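About us

Isent is a small company with a rather patient line of work: we gather examples so that robots can learn to handle ordinary things. We started out in two rooms above a bicycle shop in Morkberg, and although we have since moved to a proper workshop in Sustville, with a kitchen and a front door that shuts, the work itself has hardly changed. One of us guides an arm by hand through a simple job, the arm keeps a record of how it moved and what its wrist camera saw, and then we tidy up and do it all over again.

And we really do mean all over again! Our first set for Rønning, who make sorting machines for repair shops, came to 3932 separate goes at picking up and putting down, spread over 62 different jobs. Each go is watched back by a second person before it is passed on, and the clumsy ones are kept too, clearly marked, as a learning system gets a good deal out of seeing a grip that slipped or a reach that went wide. (We had many a long talk over tea about that, and the keepers won.)

People who visit us often expect something grander. What they find is benches, cables, boxes of odds and ends, and a few of us in woolly jumpers moving a gripper slowly towards a pen. We like things a bit muddled, the way they are on most people's desks, so we don't line up the tools or hunt for perfect light. Blurred pictures stay in as well, for an arm on the move sees the world that way a lot of the time.

We are always glad to hear from schools, workshops and fellow tinkerers who have a fiddly job they would like a machine to learn. Do write and tell us what it is, how you do it now and which part of it drives you up the wall. Our open afternoons start again in October, and the kettle is generally on.
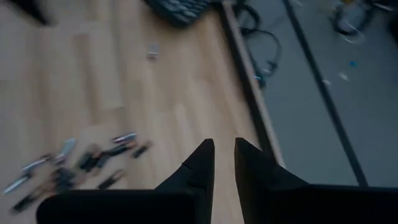 Gripper open over the bench, small tools to the left, seen from the wrist camera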